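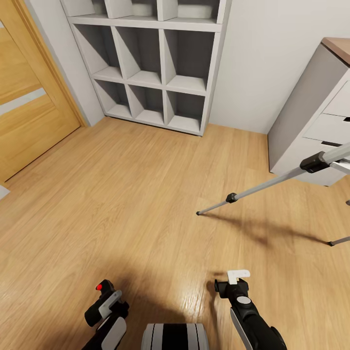 Posted November 2022 by the author of Slow Hands
Print this post | E-mail this to a friend

I have been meaning to write about my evenings with the Prinwood room for a good while now, and every time I sit down to do it I end up driving for another hour instead and then it's bedtime. So tonight the headset stays on its hook until this is finished!

For anyone new around here, I spend part of my week teaching a two-armed robot to do small household jobs. It all happens in simulation, which means the robot and the room live inside a computer and I steer the arms from my spare bedroom in Ellwood with a controller in each hand. The software is called Gisico and the room I've been working in is called Prinwood (all the rooms have names like that, somebody must enjoy making them up). When I move my right hand, the right arm moves. Every run gets saved, and later on the whole pile of them is used to train the robot to do the job on its own. We call each run a demonstration, or a demo if we're tired.

The job since September has been the tripod. You go over to it, take hold of a leg down near the foot, and shift the whole stand a little way across the floor. My mother could do it while talking on the phone. I have now saved 378 demos of it, and I would say the first hundred or so were pretty poor – jerky, full of second thoughts, with the gripper wandering up to the leg and backing off again like a cat at a full bathtub.

What makes it hard is the thinness of the legs. A box gives you a nice flat side to aim for, and if you're a little off you still get it. A tripod leg runs away from you at a slant, and you have to turn the wrist to match before you get close. If you turn it too late you bump the leg with the side of the finger and the stand skitters off, and then you're chasing it. I learned to use the shadows. When the shadow of the gripper slides in under the gripper itself, I know I'm getting low, and I slow way down from there.

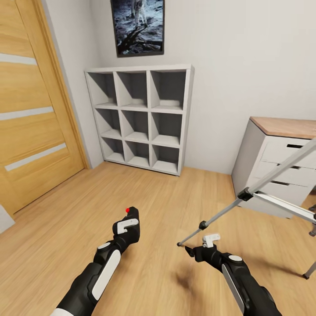 Right arm reaching low beside the tripod, left arm keeping out of the way.

That left arm took me longer to get used to than anything else. I'm right-handed and I forget I have another one. In my early demos it drifted all over, because my real left hand was drifting all over, scratching my nose or feeling around for my tea. The trouble is that a robot learning from you has no idea which parts you meant. If my left hand floats up every time my right hand reaches, it may well decide that floating up is part of the job. So now I rest my left elbow on a cushion and leave it there.

Speed was the other lesson. I used to think the best demo was the fastest one, and I was rather proud of getting down to 55 seconds. Then I went back and watched a few of them and winced. I'd rather have a calm run that takes longer, with one smooth approach and no fussing. I do still keep some where I miss and then recover neatly, as it seems only fair to show the poor thing what to do when it misses, too.

There is a group of us over in Ferbridge doing the same work on other tasks, and between us we're aiming for 4000 demos by spring. They have drawers to open, lucky things. I went down there for an afternoon and had a turn at the drawers, and I was terrible at it. The handles are just slots, and you have to hook a finger in and pull straight back without tugging sideways. I came home feeling a good deal fonder of my tripod.

My next batch is 100 more with the stand placed in different spots, some of them closer to the chest of drawers, where there's less space to swing an elbow. I'll write again when I've got through those, and I still owe you all the post about gloves.

Filed under: Robots at Home, Evening Projects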